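**Ticket 700: grippers left open outside the pick zone**
Opened by: Pouran Zamani
Assigned to: Zbigniew Jakubowski
Project: Warari simulation, bedroom set
Status: open, waiting on rule text

Fault: the Barrera checker reports a breach of rule 35 on every run, "gripper state not declared before approach". Same result after a clean restart. Wrist view attached.

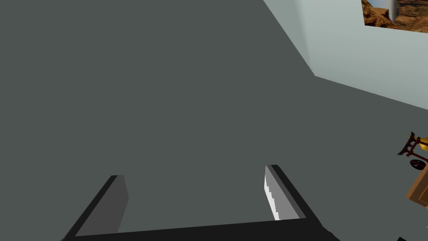 ## Checks so far

- Rule file reloaded from the Estau branch. No change.
- Declaration timeout raised from 40 to 900 ms. No change.
- Joint limits compared with the May copy. Identical.

Z.J.: The checker reads the state of one gripper only. Rule 35 was written for a single arm and says "the gripper" throughout. On a two-arm unit the second state is never read, so the declaration is treated as missing. Body view attached.

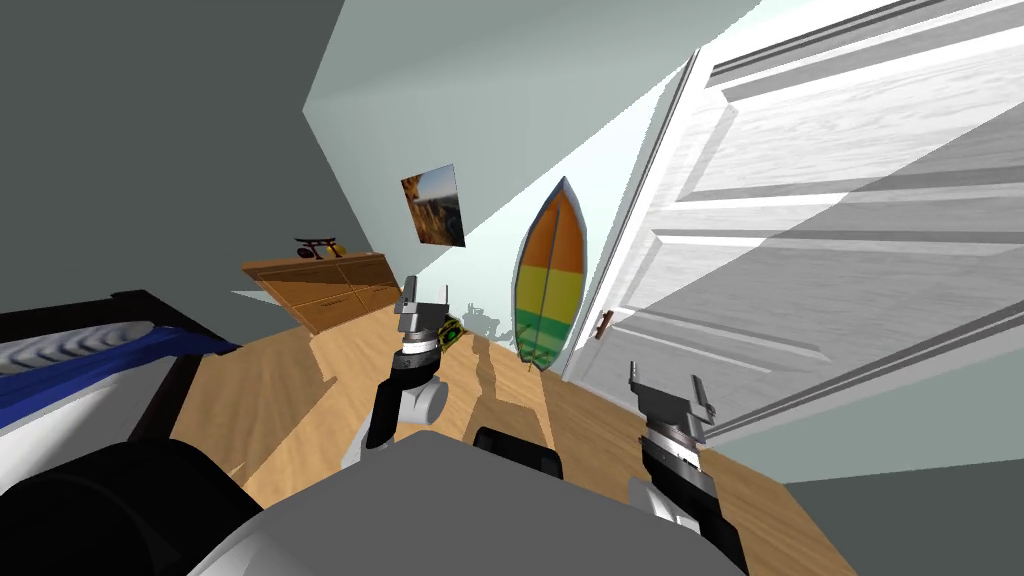 Rule 35 needs rewording before anyone touches the checker. Thodoris Tsoukalas wants "each gripper" and a separate state line per arm. I agree. The new text should also cover the case where both grippers are open and empty, as they are in the body view, with one further into the room than the other. Approach distance must then be measured per arm and not from the housing.

## Next steps

1. Diệp Châu to draft the wording and send it to Fodcombe for review.
2. Checker change to follow the approved text.
3. Do not switch rule 35 off in the meantime. Log the breach and carry on.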